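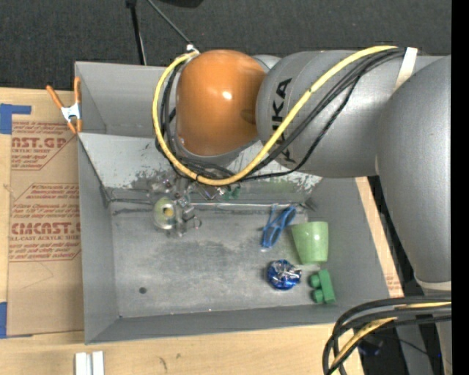
**Saselik Halal Travel Network: membership questions**

Updated Oct 16, 2024

### Who can join?

Hotels, guesthouses, restaurants, tour operators and travel agents that serve Muslim travelers. Mosques and Islamic schools can join as associate members. Associates pay no fee and do not vote.

### Do I need a halal certificate first?

Restaurants do. Hotels only need one if they serve food. If your kitchen is certified but your bar sells alcohol, you can apply for a partial listing, and the listing will say so.

### What does it cost?

The yearly fee is $100 for businesses with up to 17 rooms or tables, and $68 more for anything larger. Fees are due in January. If you join later in the year, you pay the full amount — we don't prorate.

### What do hotels have to provide?

- A prayer direction marker in each room
- A prayer mat on request
- Prayer times for the town, posted or handed out at check-in
- A pre-dawn meal during Ramadan, if breakfast is normally served

### Which certificates do you accept?

The list is in the Reltiline handbook, section 4. If yours isn't there, send us a copy with the issuer's contact details and we will check it.

### Where will my business be listed?

In the Jusel directory, online and in print. The print run is 3,000 copies. Changes sent after the January deadline go online only.

### Can members vote?

Yes. Each full member has one vote at the annual meeting, held in Marty. You can also vote by mail.

### How do I cancel?

Write to the membership office before your renewal date. Please take the Saselik sticker off your door or window when your membership ends.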